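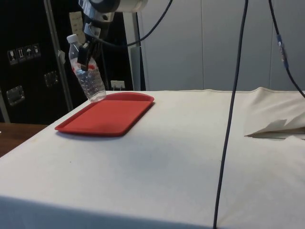 A water bottle and a red plastic tray, on a table covered with a white cloth.

We use cookies to keep this site working and to see which pages are read. By continuing to browse you accept our cookie policy.

Oltance to open a tableware lending room in Drirkomlow

8 Jan 2022
By Sohail Naqvi

DRIRKOMLOW — Anyone in town who has ever tried to feed a crowd with two baking sheets and a bedspread for a tablecloth will have a much easier time of it this year. Oltance, the neighborhood hosting project, will open a lending room in February on the ground floor of the Zanetti Building, stocked with trays, white table cloths, folding tables, water pitchers and the other plain, useful things that turn a bare room into a place where people can sit down and eat.

The room starts out with 217 pieces. Of those, 43 are red plastic serving trays with rounded corners and a raised rim, and we are very fond of them. They are light, they wipe clean, they stack, and you can find one from across a crowded hall (which matters more than you might think when the lemonade has gone missing). The rim is low, so a bottle or a cup goes on and off easily, and the long sides leave plenty of room for a hand at each end.

Borrowing is simple. Residents sign up once with a name, an address and a phone number, and after that they can take out as much as their event needs for 10 days at a time. The sign-up fee is $5 per household, paid a single time. Schools, clubs and congregations pay nothing at all.

"I have been setting tables for other people's parties for most of my adult life, and the same thing happens every time," said Rosario Mancuso, who put the collection together and will run the room. "The food is wonderful, the people are wonderful, and there's one good cloth that's too short for the table. I wanted a shelf where you could walk in, say how long your table is, and walk out with a cloth that reaches."

A cloth for every table

The white cloths make up the largest part of the collection after the trays. They come in three lengths, marked with a stitched tab at one corner: one stitch for a card table, two for a standard folding table and three for a pair of folding tables pushed end to end. All of them are cut wide enough to hang over the front and the sides.

Mancuso chose white after a long back-and-forth with the people who helped test the cloths at suppers and open houses last year. Colored ones hid stains better, but they never matched one another after a few washes, and a hall with six slightly different blues in it looked a bit sad. White ones can all go in the same hot load. They also make a red tray look terrific, and we won't pretend that didn't come into it.

Some of the cloths have been through plenty already and have a smudge or a crease to show for it. Those are kept on a separate shelf for craft tables, bake sales, water stations and anything involving children and paint. Borrowers don't need to iron anything before bringing it back. They don't need to wash it, either. Shake the crumbs out, fold it loosely and drop it in the bin by the door, and the room will take care of the laundry.

Setting up a water table

Each group that borrows from the room will get a printed card with a few layouts that worked well in testing. The favorite by a long way was the simplest one, the water table, and it goes like this.

Lay the cloth first and pull it from the back, so the front edge falls straight. Smooth it toward the corners and check for folds, especially where the next tray is going to sit. A small ridge in the fabric is enough to make a full bottle lean. Put the trays down while they are still empty, with some bare cloth between them, and fill them once they are where you want them. Bottles go toward the back and cups toward the front, so that guests reach over the low things to get to the tall ones. Leave one tray empty for returns.

At the last test supper the water table was ready before the coffee had finished brewing, and people began helping themselves right away. It gave early arrivals something to do with their hands, and it kept the kitchen doorway clear for the people carrying hot dishes.

The card also covers a coffee table, a dessert table and a sign-in table. A second set of cards, for outdoor events, is being written now and will include the cloth clips and weights that are already in stock.

Making the room

The Zanetti Building will be familiar to many residents as the old ribbon and button shop on the corner. The deep wooden drawers are still there, cleaned and relined, and they turn out to be just right for serving spoons and tongs. Troltik, the local shelving workshop, built the tray racks along the back wall at a reduced price. The racks hold the trays on edge, like records, so that a borrower can slide out as many as needed without lifting a whole stack.

There is a long table in the middle of the room for trying things out. Bring your serving dishes if you like. It's a real pleasure to watch someone set down a casserole, move it a few inches, add a tray beside it and see how the whole spread is going to work. We hope people will stay a while and do exactly that.

"The tables at home are never the same size as the tables at the hall," Mancuso said. "So come and practice on ours. Spill something. We have more cloths."

What we are still looking for

The collection is in good shape for opening, but there are gaps. The room would be glad to have:

Glass or plastic pitchers with lids
Large serving spoons, slotted or solid
Cake stands that come apart for packing
White table cloths in any length, hemmed or not
Sturdy crates with handles for carrying trays

Please hold on to dinner plates and wine glasses for now — shelf space is tight, and breakable pieces need padded boxes we don't yet have. Items can be dropped off at the side entrance of the Zanetti Building during the weeks before opening. A label with your name on it is welcome but not required.

Opening week

The lending room opens in February with a week of come-and-see afternoons. Visitors can sign up, look through the drawers, pick up the layout cards and reserve pieces for spring events. There will be water, coffee and something sweet on the trays, and Mancuso will show anyone who asks how to fold a long cloth alone without dragging it on the floor. (Start with it draped over the table. Your arms will thank you.)

Reservations for graduations and block parties will open the same week. Larger events may be asked to share the folding tables, which are in shorter supply than the cloths.

About Oltance

Oltance is a neighborhood project in Drirkomlow that helps residents host meals, meetings and celebrations. It lends equipment, shares recipes sized for groups and runs a short course on cooking in hall kitchens.

Press contact: Sohail Naqvi, Oltance, Zanetti Building, Drirkomlow. Photographs of the lending room and interviews with Rosario Mancuso are available on request.

Recent news

Hall kitchen course adds a second evening
Soup for a crowd: the winter recipe sheet
Troltik workshop finishes the tray racks
How to measure a table before you borrow a cloth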